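Makwood Tables for Shared Rooms
Rectangular and round, warm brown wood tops

Makwood tables are made for rooms that do more than one job in a day. Halls, studios, teaching rooms and ground floors with a mezzanine overhead all need a table that can take a meeting in the morning and a pile of parts in the afternoon. The range is small. There is a rectangular worktable, a round table on a pedestal, and a short list of fittings that go with both.

Worktable

The worktable is the one most buyers start with. It has a flat wooden top with a warm finish and no lip at the edge, so things can be slid on and off from any side. Small items such as bottles, toys and cords show up well against the color of the wood. The top comes sealed. Wipe it with a damp cloth and dry it the same day. Do not use scouring pads or anything with bleach in it.

Order code: Makwood 400
Delivery: flat, in two cartons
Assembly: two people, 40 minutes
Tools: hex key supplied

Round table

The round table is for standing talks, coffee and putting a bag down. Its wooden top sits on a black pedestal, so there are no corner legs to kick. It is best placed out in the open part of the floor, with room to walk past on every side. We do not recommend it for clamps or for any work that puts weight on one edge. Use the worktable for that.

Order code: Makwood 363
Delivery: top and base packed separately
Assembly: one person, 26 minutes

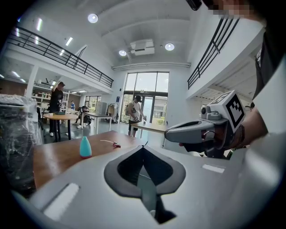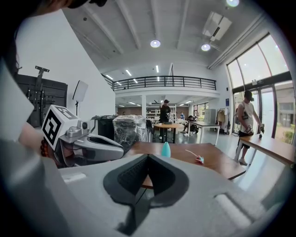
Worktable in front, round table farther back

SEIXAS, September – Both tables are in stock in the warm finish. The pale finish is made to order and takes longer. Ask for a date before you plan a room around it.

Choosing between the two

Mahlet Yimer, who handles room plans at Makwood, suggests placing the worktables first and fitting the round ones into what is left. A large room can look bare on a drawing and still be crowded once people have pulled bags, stands and bins in beside the tables. Leave more floor than you think you need behind each worktable, especially if people will work on their feet.

If the room has a glass wall, turn the long side of the worktable toward it. Light coming across the top shows scratches less than light coming along it.

Finish and wear

Wood changes color over time, faster near windows. If you leave things standing in one spot for months, expect a paler or darker patch under them. It usually evens out once the top is cleared. Rings from cold bottles can be treated with Eseo wax – one thin coat, left overnight, then buffed. Deep cuts need sanding and should be looked at by a joiner.

Fittings

Zunov leveling feet (set of four, worktable only)
Eseo wax, clear, small tin
Felt ring for the round base
Spare hex key

The leveling feet are worth having on poured floors, which are seldom as flat as they look. They screw into the existing holes and need no drilling.

Returns and questions

Unopened cartons can be returned within 40 days. Assembled tables can be returned only if a part is faulty. Keep the label from the underside of the carton – we need the batch number on it to match the wood color on a replacement top.

For orders of more than one table, or for a room plan, write to Asabe Idahosa in the sales office and include a sketch with the doors marked.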